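# Open day report, Kamel kitchen project

Hi Rania - you asked for something short on how the December open day went, so here goes, and sorry it's a bit of a ramble.

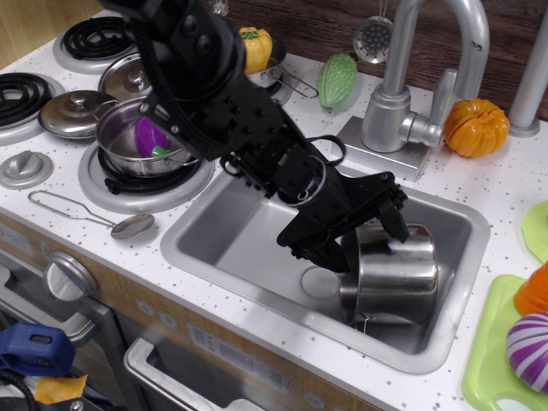 Othmane Ashour thought we should have given visitors a turn at the controls much earlier in the afternoon, and after reading the comment cards I'm with him. People were happy to watch the arm go after a pot in the sink, but they wanted to try it themselves! Next time the hands-on slot goes first.

We had 90 visitors through the Tirside workshop, mostly families plus a good group from Ladstead who stayed right up to closing. The toy kitchen was the big draw. Kids kept asking if it could do real dishes (no, and I said so), and a couple of parents had sharp questions about what happens when it drops something. I talked way too long about grip force. Begoñe ran the second demo and kept it to ten minutes, so I'm copying her.

On the numbers you need: we've logged 3,162 practice runs since the grant started, 555 of them on pots and lids. Pots are still harder than the toy vegetables - the rims are shiny and the arm's depth readings jump around. I'd hoped to be further along on that by now.

Spending for the day came to $3,838, including the van and the extra insurance. That's a little over what I'd penciled in, and the van is to blame. Receipts are in the shared folder under Hora.

Could we talk about moving the spring demo to Ladstead? They've offered us their hall, and I need to give them an answer before the end of the month.

Abdelghani Benmoussa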